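Thursday, travel kit

18 February 2021
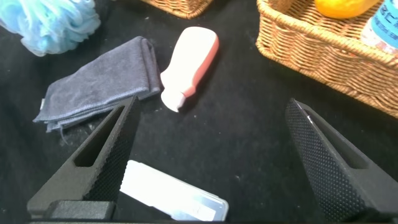
Photo: from the author's diary pages, Drumton

Lint. I own a black cloth so that I can see what I am packing, and what I can mostly see is lint. Little white fibers all over it, and I ran the brush across it this morning. I suspect the brush.

Anyway, I started on the bag for Lanlow. I don't leave until next week and I know perfectly well that anything packed this early gets unpacked again twice, once to check that it's there and once to use it. But it was raining and the other choice was the gutter paperwork, so out came the cloth and down went the contenders.

First, the towel. It's the dark gray microfiber one, or navy, depending on who is arguing. I folded it into a sort of rectangle, with the tag sticking out at one end like a tongue. The edges are getting ratty. I bought it for the August trip to Prurnton on the promise that it would dry me in seconds, and what it does is move the water to a different part of me. Still, it folds down smaller than a real towel and has never been stolen, and I can see why.

Then the little bottle, white with the coral stripe. I laid it on its side because it is going to travel on its side, whatever I intend, and I would like to learn about the leak here and not inside my good sweater. It holds 100 ml if you believe the receipt. At Prurnton I packed the big shampoo, 352 ml of it, and carried the whole thing up four flights of stairs to a room with a shampoo dispenser bolted to the wall. So now I decant. I have become a person who decants. It takes most of an evening and a funnel I can never find, and at the end of it I have a bottle that will last me until the second morning.

The flat white box is coming too. I went back and forth on it. It's a good shape for packing, flat things being the only things that ever fit where you planned, and it can go down the side where the book would go if I were honest with myself about reading. Last year I carried a 2389-page paperback set of the Kao novels to the coast and back and got as far as the family tree.

So that's the start of the wash things. Toothbrush to be added on the day, as always, which means toothbrush to be bought at the station, as always. I have five station toothbrushes. One of them is quite nice.

Weighed the bag while it was empty, for something to do, and it came in at 140 grams more than the label says. I've decided the extra is sand.

Supper was soup. Afterward I went back and refolded the towel with the tag tucked in, felt very capable, and then couldn't tell which end was which and pulled it out again. The coral stripe is the only cheerful color in the entire kit. Everything else I own for travel seems to have been picked out by an undertaker on a budget -- black cloth, dark towel, gray bag. I must have thought it wouldn't show the dirt. See above re: lint.

Tomorrow: socks, the charger, and a decision about the second pair of shoes. Also the gutter paperwork, if it's still raining.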